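Bornance Street Neighbors – notes from the September meeting
Sep 28, 2022

Hi all, I took the notes again, so blame me for anything that sounds wrong and I'll fix it before we send these to the folks who like them on paper. We met in the upstairs room at the Rothe library branch, started a bit after seven, and finished when the librarian began flicking the hall lights at us. Rainer Meinecke ran the meeting.

Last time's notes
Approved with one change. I had written that the Britix lot was "closed for good" and it should have said "closed for the season." Sorry! A few people got a scare out of that one.

Money
We have $2,791 in the account. The seedling sale brought in $1,433 of that, a much better showing than I was expecting given the rain that morning. Still to come out of it are the porta-potty bill from the summer supper and the printing for the block map. Rainer wants us to keep enough back to get through winter without asking anybody for dues, and I think everyone in the room agreed, or at least no one argued.

There was a question about whether we should move to the credit union, where the account would be free. Our bank has started charging us a monthly fee and I for one am pretty grumpy about it. I said I'd pick up the forms, and we'll vote in October. 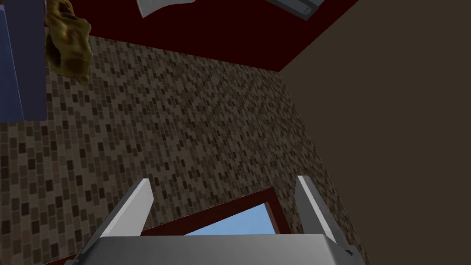

Tree planting
This took up most of the evening, so bear with me. The city has said yes to the planting strip on the north side from the bakery corner down to the bus shelter. They'll give us up to 54 trees if we do the digging, the watering and the mulch ourselves for the first two summers. We don't have to take all of them, and I hope we don't, because I remember dragging hoses down that street in August the last time we got ambitious.

The choices are serviceberry, hornbeam and a kind of small crabapple. Serviceberry got the most love (birds, spring flowers, you can eat the berries if you're quick). A couple of people were worried about berries on parked cars. The hornbeam people were quieter but they made a good case for the stretch by the bus shelter, where it's windy and there's a lot of salt in winter. Crabapple had one fan, and she was very firm.

Where we landed: serviceberry on the bakery end, hornbeam on the shelter end, and a crabapple in front of any house that asks for one. Passed by show of hands, with one person sitting it out because he rents and felt funny voting on it. We told him renters get a say here, same as anyone, but he kept his hand down anyway.

Homeowners on the strip have to sign the city form. I have a stack in my front hall – come by and grab one, or I'll walk them around over the next couple of weeks. Please read the part about buried gas lines. If you have had any work done out front in the past few years, write it on the back of the form, even if you think the city already knows.

Watering came up and got a little tense. Last time a handful of us did nearly all of it, and we're all a bit older now. The idea we liked best was pairing up houses, so that each pair looks after the trees between them and covers for each other on vacation. Nobody has to carry water farther than their own front walk. We'll draw up the pairs once the forms are in.

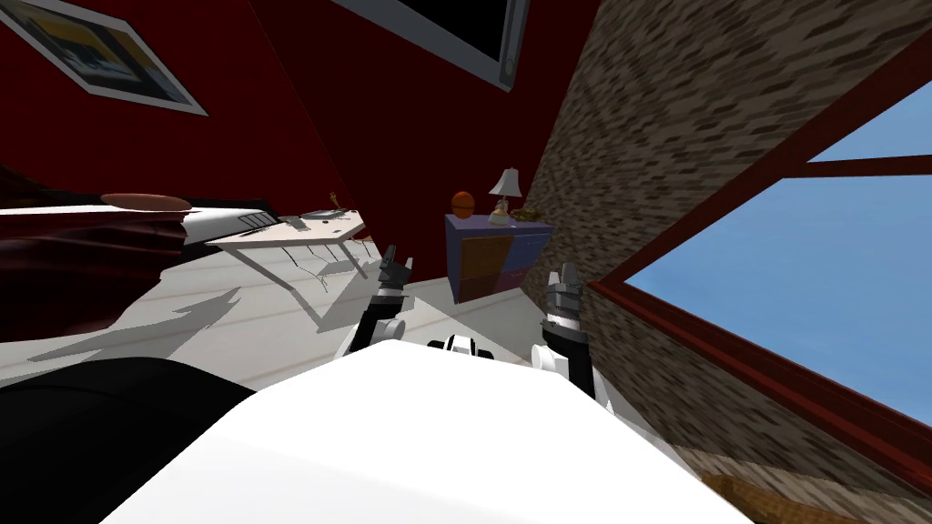

Traffic on Pliltititz Avenue
Same as every meeting, people are cutting through from Pliltititz to skip the light and going way too fast past the school. We asked for speed humps in the spring and got back a very polite letter that said a study has to come first. The study needs signatures from both sides of the street. We have the east side pretty well covered and almost nothing from the west side, mostly because none of us live there.

I offered to knock on doors if someone came with me, and two people did raise their hands, so thank you! We'll go out on a dry evening before it gets dark too early. If you know anyone on the west side, please tell them we're coming so they don't think we're selling windows.

There was also some talk about putting out our own signs. Rainer read us the rule, and we can put them in yards but not on the strip or on poles. The old ones are in his garage, a little faded but fine.

Little things
The tool shelf is missing the long loppers and the post-hole digger. If they're at your place, no hard feelings, we just need them for planting.

The block map is nearly ready. Check your house number and how your name is spelled before it goes to the printer, and tell me if you'd like to be left off.

The potluck will be in October, indoors this time. Sign-up sheet is at the bakery. We have plenty of desserts already (we always do) and could really use something hot and something without meat.
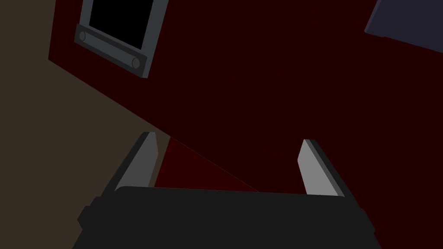 Gripper with its two fingers apart, computer rendering

Who is doing what
Me: city forms, credit union papers, west side doors.
Rainer: call the city back about delivery dates, dig out the yard signs, ask about the mulch.
Everybody on the north side: sign the form and get it back to me.
Whoever has the loppers: please bring the loppers.

Next meeting is in October, same room, same time. We'll start with the bank vote and then do the watering pairs, so come even if you can only stay for the first half hour.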